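Ticket 217: Planner stalls on two-arm handover after Pido update
Component: motion planning / scene sync
Status: Resolved, one follow-up open
Opened: April 22, 2022
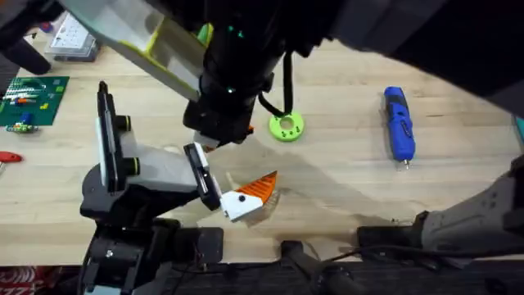
The stall comes on the approach to the handover pose. The lower arm gets to its waypoint and stops, the upper arm carries on holding its wait pose, and the Plelleo console shows both as "planning" until the timeout at 32 seconds. No fault is raised on either controller. Clearing the task and starting it again gives the same result in most runs, but now and then it goes through.

Setup
Two arms on one bench, one planning group each, plus a combined group for the handover. Planner is Pido. Scene and object tracking is Noh. Task scripts run from Plelleo. The part is a small printed assembly, white block with an orange section, held in a parallel gripper. Same script as last week, same grasp file. Only Pido was updated.

What was tried first

1. Rolled the speed limits back to the old values. No change.
2. Restarted Noh and reloaded the bench model. First run passed, second run stalled.
3. Ran each arm on its own through the same waypoints. Both fine, every time.
4. Took the held part out of the scene by hand and ran the combined group. No stalls in 9 runs.

Step 4 pointed at the attached object. With the part removed from the scene the planner has nothing to check against the other wrist, so passing there doesn't mean the path is safe. Do not leave it like that on a live bench.

Log extract

noh: attach part_a to arm_2/gripper
pido: scene update received, 1 attached
noh: new object obj_14 near arm_2/gripper
pido: start state in collision: obj_14, arm_2/finger_left
pido: sampling new start state
pido: sampling new start state
plelleo: task timeout, goal not reached

Cause
Noh was adding the held part to the scene twice: once as an attached object, which is right, and again as a free object from the camera cloud. The second copy overlaps the gripper fingers, so the start state counts as a collision. The old Pido let small overlaps through at the start state and only wrote a warning. The new one rejects them and keeps sampling until the task times out. The odd run that passed was one where the cloud around the gripper was too thin for Noh to make an object out of it.

So the double entry was there before the update. We found the old warning in last week's logs too — it had been scrolling past on every handover.

Fix
In the Noh config, turn on the attached object filter and set the padding to 2 mm. It is off by default. The filter has to load before the cloud segmenter, so check the order in the launch file as well. With the order wrong it starts without any complaint and does nothing.

Then clear the scene once from Plelleo. Old free objects stay in the cache across a Noh restart, and one left near the handover pose will bring the stall back.

Result
Full handover script run again with the part attached and the filter on. No start state collisions in the log, no timeouts. Planning time for the combined group is back to almost what it was before the update.

Follow-up
Asked Prutico support whether Plelleo can show the collision pair on the console when the planner rejects a start state. At present it only gets as far as the Pido log. Leaving this part open until they reply.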